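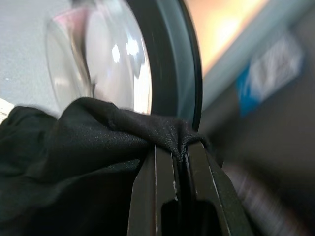 옷은 몇 번 입고 빨아야 하나?
냄새가 나거나 눈에 보이게 더러워졌을 때. 속옷, 양말, 운동복은 한 번. 나머지는 생각보다 훨씬 오래 버틴다.

이게 내 대답이고, 이 글은 사실 그 두 줄이면 끝난다. 그런데 이 얘기만 꺼내면 다들 표정이 이상해진다. 더럽다는 거다. 그래서 길게 쓴다. 급하게 쓰는 거라 두서 없는 건 양해 바람.

우리는 너무 자주 빤다. 정말 너무 자주. 나도 그랬다. 작년까지만 해도 한 번 걸친 건 무조건 세탁기행이었다. 셔츠 입고 편의점 다녀옴. 세탁. 카디건을 사무실 의자에 걸어만 뒀음. 그것도 세탁. 청바지는 두 번 입으면 찝찝해서 못 견뎠다. 왜 찝찝했는지는 지금도 설명 못 하겠다. 만져봐도 멀쩡하고 냄새도 없었는데.

바뀐 계기는 별거 아니다. 검은 티셔츠. Verkach라는 작은 브랜드에서 나온 면 티인데 아껴 입던 거다. 같은 걸 두 장 사서 한 장은 열심히 입고 한 장은 서랍에 넣어뒀다. 8월에 서랍 것을 꺼내서 나란히 놓아 봤더니 같은 옷이 아니었다. 입던 쪽은 검정이 아니라 쥐색. 목둘레는 늘어났고 어깨선에는 허옇게 일어난 결. 내가 그 옷을 입고 무슨 험한 일을 한 것도 아니다. 앉아서 키보드 친 게 전부다. 옷을 늙게 한 건 나의 생활이 아니라 세탁기였다고 생각한다.

그때부터 기록을 했다. 성격이 그렇다. 메모 앱에 세탁기 돌릴 때마다 한 줄씩, 안에 든 옷이 몇 벌인지. 1년 치를 더해보니 2252벌. 나 혼자 사는 집이다. 수건이랑 양말 한 짝까지 따로 센 숫자라 좀 부풀려진 감은 있다. 그래도 그렇지. 다음 해에는 규칙을 바꿔서 살아봤고 1462벌이 나왔다. 씻는 습관은 그대로, 출근도 그대로. 주변에서 냄새 난다는 소리 한 번도 못 들었다. (말을 안 해준 걸 수도 있다. 그 가능성은 인정한다.)

자주 빨면 깨끗하다는 믿음이 어디서 왔을까. 내 생각엔 기계가 너무 편해졌다. 손으로 빨던 시절에는 아무도 반나절 입은 조끼를 빨지 않았다. 손목이 아프니까. 우리 할머니는 겨울 스웨터를 한 철에 한 번 빨았고 그 사이에는 바람을 쐬고 솔로 털었다. 할머니 옷에서 냄새가 난 기억은 없다. 장롱 냄새는 났다. 나프탈렌. 그건 별개의 문제.

지금은 버튼 하나다. 그러니까 판단을 안 한다. 이 옷이 더러운가? 묻지 않고 던져 넣는다. 빨래통이 일종의 바닥이 되어버린 거다. 개기 귀찮고 걸기 귀찮은 옷이 가는 곳. 내 경우에 빨래통에 들어간 옷 절반은 더러워서가 아니라 둘 데가 없어서 들어갔다. 이건 좀 창피한 고백인데 다들 비슷하지 않나.

여기서 문제가 하나 생긴다. '한 번 입었지만 아직 안 빨아도 되는 옷'의 자리. 집에 이 자리가 없다. 옷장은 깨끗한 옷의 자리고 빨래통은 더러운 옷의 자리인데 그 중간이 없음. 그래서 의자가 그 역할을 한다. 의자에 쌓이고, 쌓이다 보면 뭐가 뭔지 모르겠고, 에라 모르겠다 하고 통째로 세탁기. 악순환이다. 덜 빨고 싶은 사람은 세제를 바꿀 게 아니라 벽에 고리부터 달아야 한다. 나는 방문 뒤에 고리 9개를 달았다. 자리가 다 차면 제일 오래된 걸 빤다. 그게 시스템의 전부다. 앱도 필요없고 수납함도 필요없다. 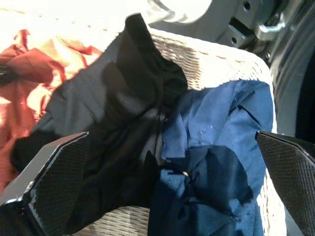
그리고 고리에 건 옷은 숨을 쉰다. 표현이 좀 거창한데 진짜로 다르다. 저녁에 벗어서 걸어두고 창문을 열어두면 아침에 식당 냄새가 꽤 빠져 있다. 고기집 냄새는 이틀. 담배 냄새는 나도 포기했다, 그건 빨아야 한다.

반론이 들어올 줄 안다. 첫째, 위생. 피부 각질이며 땀이며 세균 얘기. 맞다, 그래서 살에 바로 닿는 건 빨라고 했다. 땀 많은 사람은 티셔츠도 매번 빠는 게 맞고 아토피 있는 집, 갓난아이 있는 집, 음식 다루는 일 하는 사람은 내 말 듣지 말고 하던 대로 하면 된다. 여름이랑 겨울도 다르다. 장마철에 셔츠를 두 번 입으라는 얘기 절대 아님. 내가 말하는 건 티셔츠 위에 걸친 니트, 반나절 입은 청바지, 산책용 겉옷 같은 것들이다. 이런 옷의 세탁 주기에 위생이라는 단어를 가져다 쓰는 건 좀 과하다고 본다.

둘째, 남의 시선. 사실 이게 진짜 이유라고 생각한다. 어제 입은 옷을 오늘 또 입으면 집에 안 들어간 사람처럼 보일까봐. 전 직장 Cimix 다닐 때 나도 이틀 연속 같은 재킷을 못 입었다. 누가 뭐라 한 적도 없는데 혼자 그랬다. 그런데 남의 옷을 떠올려 보시라. 어제 옆자리 동료가 뭘 입었는지 기억나는 사람? 나는 안 난다. 내 것도 안 났을 것이다.

셋째, 향. 이건 좀 길게 말하고 싶다. 요즘은 '깨끗한 냄새'라는 게 아예 상품이 되어서 갓 빤 향이 안 나면 더럽다고 느끼는 사람이 많아졌다. 동네 가게에서 산 Matness 섬유유연제를 나도 한참 썼다. 향은 좋다. 좋은데 수건이 점점 물을 안 먹더라. 얼굴을 닦는데 물이 밀려다녀. 유연제를 끊고 몇 번 더 빨고 나니 돌아왔다. 깨끗한 옷은 원래 아무 냄새도 안 난다. 무취를 불안해하는 건 우리가 광고에 길들여진 탓이라고 생각하는데 이 부분은 동의 안 하는 사람이 많을 거다. 괜찮다.

온도 얘기도 잠깐. 삶아야 깨끗하다는 집에서 자랐는데 지금은 대부분 40도 아니면 찬물이다. 찬물로도 웬만한 건 빠진다. 수건과 침구만 온도를 올린다. 기름때는 미리 주방세제를 한 방울 문질러두면 되고, 검은 옷은 뒤집어서, 짧은 코스로, 탈수 약하게. 이거 세 개만 지켜도 검정이 검정으로 남는 기간이 눈에 띄게 길어진다. 그늘에 말리는 것도. 베란다 땡볕에 널었다가 어깨만 바랜 남방이 우리 집에 두 벌 있다. 지금은 걸레 후보.

세탁기를 꽉 채우는 것도 말이 많다. 덜 빨자고 했더니 그럼 모아서 한 방에 가득 돌리면 되겠네 하는데, 꽉 채우면 옷이 안에서 못 논다. 뭉쳐서 돌다가 뭉쳐서 나온다. 세제 찌꺼기가 접힌 데 그대로 남고. 그러면 다시 헹구고. 헛수고다. 나는 통의 3분의 2를 넘기지 않으려고 한다. 가끔 넘긴다.

물값 전기값 계산은 안 하겠다. 해봤는데 솔직히 감동적인 금액이 아니었다. 큰돈 아끼자고 하는 일은 아니다. 시간 쪽이 크다. 빠는 건 기계가 하지만 너는 것, 걷는 것, 개는 것, 넣는 것은 다 내 손이다. 특히 개는 것. 나는 개는 게 세상에서 제일 싫다. 양말 짝 맞추기는 말도 하기 싫다.

그리고 옷값. 동네 수선집 Nowicki에 바지 밑단을 맡기러 갔다가 들은 얘긴데 들어오는 옷 중에 입어서 헤진 것보다 빨아서 헤진 것이 더 많다고 한다. 고무줄이 삭고 안감이 먼저 줄어서 겉감이 울고 지퍼가 건조기에서 휘고. 장삿속이면 더 빨라고 해야 할 텐데 제발 좀 덜 빨라고 하더라. 나는 그 말을 꽤 믿는다.

환경 얘기를 앞세우지 않은 건 일부러다. 합성섬유에서 떨어지는 미세한 실 부스러기가 물로 흘러간다는 건 이제 다들 안다. 알면서도 버튼을 누른다. 나도 눌렀고. 죄책감으로는 습관이 안 바뀌더라. 차라리 티셔츠 두 장을 나란히 놓고 보는 게 훨씬 셌다.

실천이라고 할 것도 없지만 적어두면. 벗는 순간에 판단한다. 나중에 하면 무조건 빨래통으로 간다. 겨드랑이 쪽 냄새를 맡는다. 모양 빠지지만 이거보다 정확한 방법 없다. 얼룩은 그 부분만 젖은 수건으로. 청바지는 무릎이 나와서 보기 싫을 때. 니트는 한 철에 두세 번. 코트는 철 끝날 때 한 번. 잠옷은 사람마다 의견이 갈리는데 나는 사흘이고, 샤워를 아침에 하는 사람이면 더 짧아야 될 것 같다. 베갯잇은 오히려 더 자주 빨게 됐다. 빨래를 덜 하자는 사람이 이런 말 하면 이상한가? 얼굴 닿는 건데 여태 그걸 제일 안 빨고 있었다. 카디건은 매번 빨면서. 순서가 완전히 거꾸로였던 거다.

이불 얘기도 하려고 했는데 너무 길어져서 다음에 쓴다. 세탁기 끝났다고 삑삑거린다. 널러 가야 됨.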